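4.3 Seating as storage

A claim that recurs in the literature on shared workrooms is that soft seating invites rest. The Stetska guidelines put it most strongly: an armchair placed near a work surface is said to raise the number of short breaks and, through them, the comfort of the people who use the room. We did not find this convincing when we read it, and we find it less so now. The Stetska survey asked people what an armchair was for. It did not ask what was on it at the time.

Our own material comes from 8 rooms and 409 still pictures, coded by the scheme in Section 3. The scheme has one code for a seat with a person on it, one for a bare seat, and one for a seat holding belongings. A fourth code, "unreadable," is kept for pictures in which no seat can be judged either way. Umeo, in an earlier study of the same kind, dropped such pictures before counting and reported only the share of the rest. We kept them in the total. A coder who is allowed to throw out what is hard to read will, sooner or later, throw out what is awkward as well.

The belongings code needs some defense. It covers bags, coats, cloths and anything else set down on a seat, and it does not try to say how long the things had been there or who left them. One still cannot tell us whether a coat was dropped a minute ago or in September. Kokkonen treats every loaded chair as "displaced storage," meaning that the room lacks hooks or shelves and the chair has taken over their job. That may be right in many rooms, but it cannot be read off a picture of a chair. A person may put a bag on an armchair simply to have it close by. We therefore use the plainer wording and leave the motive open.

A second difficulty is that armchairs and office chairs are often counted together. The Nindero checklist gives a room one score for seating, whatever the mix. This hides the very thing we wanted to look at. An office chair is light, turns, and is pulled up to a table when needed. An armchair against a wall mostly stays where it is put, and its wide seat and high back hold a pile well. If the two kinds behave differently as resting places for things, a joint score will not show it.

Figure 5 gives one case from each end of the coding. In the first, the tan armchair against the wall was coded as holding belongings: a dark heap of bags or clothing fills the seat, with a crumpled white cloth against the back. The black office chair in front of it was left uncoded, as its back is toward the viewer and we had no wish to guess at the seat. The second was coded unreadable - there is a dim, blurred glow toward the right and little else - and it stays in the total. Neither case, taken alone, says anything for or against the Stetska claim.
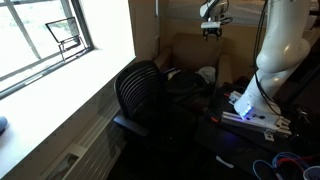
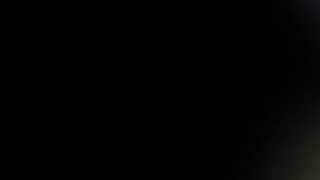
Figure 5. Two stills from the same room. First: armchair coded as holding belongings. Second: coded unreadable.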